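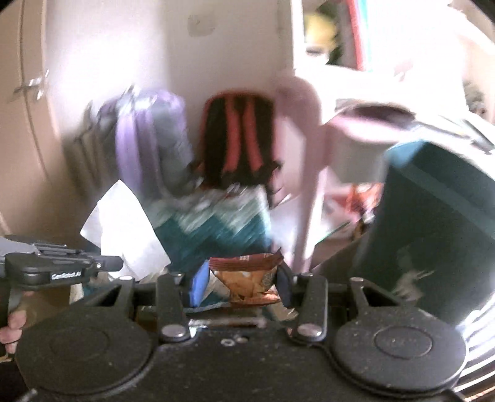
기록 변서하

프라커사이드 공동주택 작은방 정리 모임 회의록 (8월)

시간: 저녁 7시, 저녁 설거지 끝나고 바로 시작
장소: 부엌 식탁
참석: 위층 두 방, 아래층 두 방, 다락방. 현관 옆방은 야근으로 빠졌고 의견은 쪽지로 미리 받음
안건: 1. 지난번 회의 확인 2. 작은방 벽 쪽 짐 3. 담요와 천 종류 4. 옷장 5. 과자와 먹을 것 6. 디렐에 보낼 물건 7. 정리하는 날 순서 8. 기타

시작하기 전에
드디어 작은방 차례입니다! 봄부터 말만 나오다가 번번이 밀렸는데 이번에는 다들 의욕이 대단해서 회의 시작 전부터 벌써 상자 얘기가 오갔습니다. 기록하는 사람도 신이 나서 평소보다 길게 적었으니 바쁜 분은 결정 사항만 골라 읽으셔도 됩니다.

1. 지난번 회의 확인
지난번에 정한 것 중 현관 신발장은 끝났습니다. 다락방에서 신발장 안쪽에 신문지까지 깔아 주셔서 문 열 때마다 기분이 좋다는 얘기가 여러 번 나왔습니다. 부엌 양념 선반은 절반만 되어 있고, 후추가 어디로 갔는지는 아직 모릅니다. 양념 선반은 작은방이 끝난 다음에 이어서 하기로 했습니다.
결정: 신발장은 안건에서 내림. 양념 선반은 다음 회의로 넘김.

2. 작은방 벽 쪽 짐
제일 오래 얘기한 안건입니다. 지금 벽에 기대어 놓은 큰 짐은 연보라색 가방과 검은 배낭입니다. 연보라색 가방은 키가 크고 옆면이 부드러워서 세워 두면 조금씩 주저앉는다고 합니다. 배낭은 앞에 빨간 세로줄 두 개가 있는 그것입니다. 둘 다 버릴 물건이 아니라는 데에는 바로 의견이 모였습니다.
문제는 어디에 둘 것인가였는데, 아래층 큰방에서 벽에 튼튼한 고리를 달아 배낭을 걸자고 했고 반응이 아주 좋았습니다. 걸어 두면 바닥을 쓸기도 쉽고, 급하게 나갈 때 손만 뻗으면 되고요. 다만 벽에 구멍을 내려면 집주인 허락이 필요합니다. 위층 앞방이 메시지를 보내기로 했습니다. 답이 오기 전까지는 못 박지 않습니다.
연보라색 가방은 고리에 걸기엔 크다는 의견이 많았습니다. 안에 무엇을 넣어 쓸지 정하면 자리도 저절로 정해진다는 말이 나왔고, 겨울 이불 가방으로 쓰자는 안과 바닷가 갈 때 쓰자는 안이 맞섰습니다. 표결까지는 가지 않고, 정리하는 날 겨울 이불을 실제로 넣어 보고 들어가면 이불 가방으로 쓰기로 했습니다. 안 들어가면 바닷가파의 승리입니다.
벽 윗부분 가운데쯤에 흐린 회색 자국이 있다는 얘기도 나왔습니다. 지우개 스펀지로 살살 문질러 보자는 쪽과 괜히 번지면 더 눈에 띈다는 쪽이 있어서, 잘 안 보이는 구석에서 먼저 시험해 보기로 했습니다. 벽은 흰색에 가까운 색인데 정확한 페인트 이름은 아무도 몰라서 덧칠은 이번에 하지 않습니다.
결정: 배낭은 고리(허락받은 뒤), 연보라색 가방은 이불을 넣어 본 다음, 벽 자국은 구석에서 시험한 다음.

3. 담요와 천 종류
청록색과 흰색 지그재그 무늬 담요가 화제의 중심이었습니다. 현관 옆방 쪽지에 "그 담요만은 상자에 넣지 말아 주세요"라고 적혀 있었고, 읽자마자 다들 고개를 끄덕였습니다. 무늬가 시원시원하니 예뻐서 거실 소파 등받이에 걸쳐 두면 어떻겠느냐는 제안이 나왔고 반대가 하나도 없었습니다. 이번 회의에서 제일 빨리 끝난 안건이에요! 소파로 옮기기 전에 한 번 빨고, 세탁 표시를 먼저 확인합니다. 건조기에 넣어도 되는지 모르니 일단 빨랫줄에 넙니다.
연보라색 가방 왼쪽 뒤로 걸쳐진 회색 천은 무엇인지 확인이 필요합니다. 옷이라는 사람도 있고 덮개라는 사람도 있었는데, 펼쳐 본 사람이 없습니다. 정리하는 날 제일 먼저 펼쳐 보고, 쓰는 사람이 나오면 그 방으로 보냅니다. 나오지 않으면 한 달 동안 거실 바구니에 두었다가 디렐로 보냅니다.
개는 방법에 대해서도 한참 얘기했습니다. 다락방은 돌돌 말아서 세워 넣는 방식을, 아래층 작은 쪽 방은 반듯하게 접어 쌓는 방식을 추천했습니다. 식탁 위에서 행주로 시범까지 보여 주셨는데 둘 다 어찌나 단정한지 박수가 나왔습니다. 담요와 두꺼운 것은 접고 수건과 얇은 것은 말기로 했습니다.
결정: 지그재그 담요는 세탁 후 소파로. 회색 천은 펼쳐 보고 정함. 두꺼운 것은 접고 얇은 것은 말기.

4. 옷장
베이지색 옷장은 그대로 둡니다. 은색 손잡이가 붙은 문 앞은 문이 다 열릴 만큼 반드시 비워 두기로 했습니다. 정리하다 보면 꼭 거기에 상자를 쌓게 되는데, 그러면 그날 저녁부터 옷장을 못 씁니다. 바닥에 종이테이프로 선을 붙이자는 의견이 채택되었습니다.
옷장 안은 방마다 한 칸씩 쓰되, 맨 위 칸은 공동으로 남깁니다. 공동 칸에는 손님용 베개와 여분 전구처럼 누구나 찾게 되는 것을 넣습니다. 칸마다 이름표를 붙이는데 사람 이름 말고 방 이름으로 적습니다. 방을 바꾸더라도 이름표를 다시 쓸 일이 없게요.
루지에로 수납 상자를 새로 살지도 의논했습니다. 100리터짜리가 넉넉해서 좋다는 의견이 있었지만, 가득 채우면 혼자 못 든다는 경험담이 이어져서 작은 것부터 알아보기로 했습니다. 위층 뒷방이 줄자를 들고 가서 옷장 아래와 옆 공간을 잰 뒤 단체방에 올립니다. 치수가 올라오기 전에는 아무도 상자를 주문하지 않기! 지난번처럼 뚜껑만 세 개 생기는 일은 피하고 싶습니다.
결정: 옷장 자리는 유지, 문 앞 선 긋기, 방별 한 칸과 공동 한 칸, 상자는 치수를 잰 다음.

5. 과자와 먹을 것
작은방에서 먹지 말자는 얘기가 아니라는 점을 먼저 적어 둡니다. 다들 거기서 영화 보며 과자 먹는 걸 좋아하고, 앞으로도 계속할 겁니다. 구겨진 과자 봉지만 그때그때 치우자는 것이 전부입니다. 위쪽은 짙은 갈색과 빨간색, 아래쪽은 주황빛 갈색에 칩인지 크래커인지 그림이 있는 그 봉지 얘기가 나오자 맛있다, 어디서 샀느냐로 한동안 이야기가 샜습니다. 다음 장 볼 때 한 봉지 넣어 두겠다는 분이 계십니다. 감사합니다.
문 옆에 뚜껑 달린 작은 휴지통을 놓고, 뜯어서 남은 과자는 집게로 집어 부엌 선반으로 가져옵니다. 밤새 두지 않습니다. 휴지통은 부엌 쓰레기를 내놓는 사람이 같이 비웁니다. 쓰레기봉투는 장당 700원짜리로 통일하고 공동 장보기 목록에 올렸습니다.
파란 네모난 것도 같이 거론되었는데 작은 포장인지 스펀지인지 의견이 갈렸습니다. 스펀지면 청소 바구니로, 포장이면 내용물을 보고 정합니다.
결정: 먹는 건 자유, 봉지는 그날 안에. 뚜껑 달린 휴지통 하나 마련.

6. 디렐에 보낼 물건
시틀슬리 시장 옆 재사용 가게 디렐에서 우리 집 앞으로 쌓인 적립이 1675점이라고 알려 왔습니다. 생각보다 많아서 식탁이 잠깐 술렁였습니다. 이번에 보낼 물건까지 더하면 중고 스탠드 하나는 바꿀 수 있을 것 같다는 기대가 큽니다. 작은방 구석이 저녁이면 어두워서 스탠드가 있으면 책 읽기에 딱 좋겠다는 말에 모두 찬성했습니다.
보낼 물건은 현관 앞 종이 상자에 모읍니다. 상자에 넣은 지 사흘이 지나도록 아무도 꺼내 가지 않으면 보내도 되는 것으로 봅니다. 깨진 것, 짝이 없는 것, 얼룩이 심한 것은 디렐에서도 받지 않으니 넣지 않습니다. 책은 따로 받는다고 해서 책 묶음 끈을 준비합니다.
결정: 현관 앞 상자, 사흘 원칙, 적립은 스탠드에 우선 사용.

7. 정리하는 날 순서
날짜는 단체방 투표로 정하고, 점심 먹고 시작해서 저녁 전에 끝내는 것을 목표로 합니다. 순서는 이렇게 합의했습니다.
창문부터 열기
바닥과 벽 앞의 짐을 전부 거실로 옮기기(가방, 배낭, 담요, 천 포함)
쓰레기와 과자 봉지 모으기
위에서 아래로 먼지 털기, 그다음 바닥 쓸고 닦기
옷장 칸 나누고 이름표 붙이기
다시 들일 것만 하나씩 들이기
마지막 항목에서 "하나씩"을 꼭 적어 달라는 요청이 있었습니다. 한꺼번에 들이면 원래대로 돌아간다는 것이 위층 앞방의 지론입니다. 음악은 다락방이 고르되 한 시간마다 다른 방으로 넘깁니다. 끝나면 국수를 삶아 먹기로 했고, 벌써 고명 얘기까지 나왔습니다(달걀 지단 찬성 다수, 오이는 따로 접시에).

8. 기타
진공청소기 필터가 꽉 찼습니다. 정리하는 날 전에 아래층 큰방이 씻어 말립니다.
작은방의 새 이름 공모도 시작합니다. 지금까지 나온 후보는 영화방, 담요방, 그냥 작은방입니다. 후보는 냉장고 종이에 계속 적어 주세요. 기록자는 담요가 소파로 가더라도 담요방을 밀고 있습니다.

맡은 일
집주인에게 고리 문의: 위층 앞방
옷장 주변 치수: 위층 뒷방
청소기 필터, 종이테이프: 아래층 큰방
담요 세탁: 현관 옆방(쪽지로 먼저 하겠다고 하심)
디렐에 책 접수 시간 확인: 아래층 작은 쪽 방
이름표와 펜, 음악 첫 순서: 다락방

다음 회의는 정리가 끝난 뒤 작은방 바닥에 앉아서 합니다. 방석은 각자 가져오세요.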